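Buying the Arm Is the Easy Part

13/08/2018

Malsha Herath had a budget line for one robot arm and nothing for what goes around it. She runs operations at Estcombe, a kitchenware packer with 65 people on the floor, and her first request to the owners was sent back inside a day.

"They wanted to know what it would pick up," she says. "I had a price for the arm. I didn't have a price for the gripper, the mount or the crates."

The second request took 11 weeks. Herath and her integrator, Jonatan Eide of Gerinetti, started with the goods: plates, bowls, mugs and small boxes, all of which have to end up in crates. Eide then asked where the arm would hang. An overhead mount leaves the table clear on every side, but it needs a frame that can carry the load, and the frame was quoted separately.

They also paid for simulation before ordering any hardware. Eide bills it by the hour and caps it at 600 hours for a job this size. Layouts can be changed in an afternoon, and a gripper that can't reach the far crate shows up before anyone has signed for it.
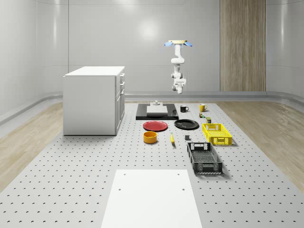 Estcombe got quotes from 2 suppliers, Trurkero and Phan. Trurkero was cheaper on the arm, but charged extra for training and spare fingers. Phan included both and wanted a longer service contract. Herath put the two side by side over five years and the gap nearly closed.

She has asked for the money to be released in January. Crates and floor work come out of this year's maintenance budget.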